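Skudier Bench Guide
Section 4: Comparing grippers on a two-arm station

4.1 Purpose of this section

This section sets out the procedure for comparing gripper fingers on a two-arm station controlled by the Skudier software. It applies to stations on which both arms are fitted with two-fingered grippers and can reach a shared working area on the table. It should be read together with Section 3 (Mounting the arms) and Section 5 (Recording results).

The procedure was prepared by Kanako Maruyama for the Fandholm laboratory and revised in February to include the handover trial. Finger sets are referred to by the name under which they are held in the parts store, namely Maswood and Fawzy.

4.2 Before you begin

1. Switch off the controller and wait until the status page shows both arms as idle.
2. Check that each arm base is held firmly to the table or frame. Tighten any clamp that moves under hand pressure.
3. Follow each cable from the wrist back to the base. Cables must be free to move through the full range of the elbow and wrist.
4. Fit the same finger set to both arms. Do not mix Maswood and Fawzy fingers within a trial.
5. Switch on the controller and enter access code 1911 when asked. The station will open in trial mode.
6. Open and close each gripper fully 4 times with nothing between the fingers.

CAUTION: Keep hands, sleeves and lanyards outside the working area whenever the controller is switched on. The arms may move without warning when trial mode opens.

Note: If a gripper stops before it is fully closed, remove the fingers and clean the slides. Do not raise the force setting to overcome a stiff slide.

4.3 Laying out the test items

1. Place the bowl on the left half of the table, within reach of the left arm.
2. Fill the bowl with items of different shape, size and firmness. Long items, such as celery and cucumber, should be included, as they show how the fingers behave when an item is held away from its middle.
3. Leave at least one item on the bare table, clear of the bowl.
4. Confirm that both grippers can reach the handover point above the table without touching the bowl or its contents.

The same items should be used for both finger sets. Where an item is bruised or split in the first trial, replace it with one of similar size and enter the change on the results sheet.

4.4 Handover trial

The handover trial tests whether an item held by one arm can be taken by the other without slipping or turning. A firm round fruit is recommended for the first attempt. Softer items may be used once the force setting has been confirmed.

1. Set the closing force to 2 on both arms.
2. Guide the left arm to the bowl, grip the fruit and raise it clear of the other items.
3. Move the left arm to the handover point and hold it still.
4. Bring the right arm in from the opposite side at low speed until its gripper meets the fruit.
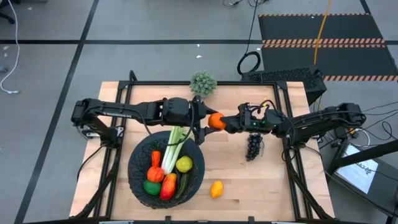
Figure 4-1. Handover position, with the orange fruit between the two grippers.

5. Close the right gripper. Wait for the force reading to settle before going further.
6. Open the left gripper and draw the left arm straight back. Do not lift or turn the wrist at this stage.
7. Lower the fruit to the bare table with the right arm and release it.
8. Return both arms to the rest position and enter the result.

CAUTION: Do not pull the arms apart while both grippers are closed on the same item. This puts a side load on the finger joints and may damage them.

Note: Watch the wrist cables during steps 3 to 6. If a cable catches on an item or on the other arm, press Stop, free the cable by hand once the arms are idle, and begin the trial again.

4.5 Changing the finger set

1. Move both arms to the rest position and switch off the controller.
2. Remove the fingers and wipe the mounting faces with a dry cloth.
3. Fit the second finger set and repeat steps 5 and 6 of 4.2.
4. Repeat the handover trial with the same items, in the same order and at the same force setting.

A full comparison consists of 110 handovers for each finger set. The work may be divided between sessions — the layout must then be restored before each session starts.

4.6 Reporting

A handover is entered as complete only if the item remained in the grip until it was released on the table. Dropped items, slips and stops are entered separately, using the codes in Section 5. Completed results sheets and any worn or damaged fingers should be passed to Tyra Lunde at the Fandholm parts store.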